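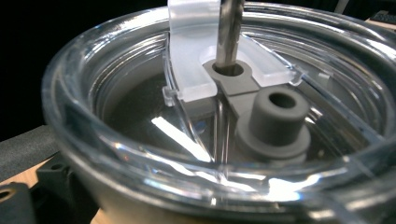

Home & Kitchen Desk

The bowl in the back of the cabinet

A food processor or a blender is easy to buy and hard to keep complete. The base lasts for years. The clear container usually does too, if it isn't dropped. The small gray and white plastic pieces that go inside it are what get lost, cracked or put back the wrong way, and once that happens the whole machine tends to move to a high shelf and stay there.

Ademir Rezende has built a business out of that shelf. His repair counter, Pramden, takes in small kitchen appliances three days a week and closes at 4 p.m. Last year it handled 544 of them. Of those, 128 had nothing wrong with the motor at all. The owner had a part missing, or had a part and did not know where it went.

"People bring me the base and leave the container at home," Rezende says. "Then I have to send them back for it. I need to see all of it together."

He works at a long bench he bought from a school that was closing. Jars, lids and bowls are stacked along the wall in bins marked by shape, because the brand name is often worn off by the time a machine gets to him. A thick-walled clear jar with molded rings can look much like the next one until the inside parts are fitted, and he would sooner go by the fit than by the label.

The way he checks a container is slow. He sets it on a towel under a lamp and looks down into it from above. Heavy clear plastic throws a lot of glare, and a hairline crack near the rim can pass for a reflection. He turns the container a little at a time. A reflection moves when the container moves. A crack stays where it is in the plastic.

Then he looks at whatever is mounted inside. A metal rod should stand straight where it passes through its collar. If it leans, the collar may be worn or the bracket may not be seated. He looks into any open socket for old food, which hardens there and keeps the next part from going all the way down. A wooden toothpick gets most of it out. He doesn't use a knife tip, having scratched too many sockets that way when he was starting.

Frosted plastic gets a separate look. It is milky to begin with, so stress marks are hard to find, and Rezende runs a thumbnail along the curve to feel for them. Gray parts are easier. A matte surface that has gone shiny in one spot has been rubbing against something.

Replacement pieces come from two places. New ones he orders from Bindarent, a parts seller that ships on Wednesday. Older ones come out of machines that can't be saved, and he keeps those in a set of drawers by the door. In August he counted 109 brackets and collars in the drawers and threw out the ones with cracks.

A fitted part costs less than a new machine in most cases, though not in all. When the container itself is split he tells the owner to stop there. Glue will hold for a while, but he won't put it on anything that touches food.

His advice for home is mostly about washing. Take the inside pieces out before the container goes in the sink. Wash them in a small bowl so they don't go down the drain or out with the peelings. Let them dry on a rack, with sockets facing down. When everything is dry, put the machine back together and store it that way, lid off.

If a piece won't seat, he says, take it out and look at it again. Most of the broken collars he sees were forced.

Pramden accepts drop-offs without an appointment. Bring every piece you have, including the ones you aren't sure belong to it.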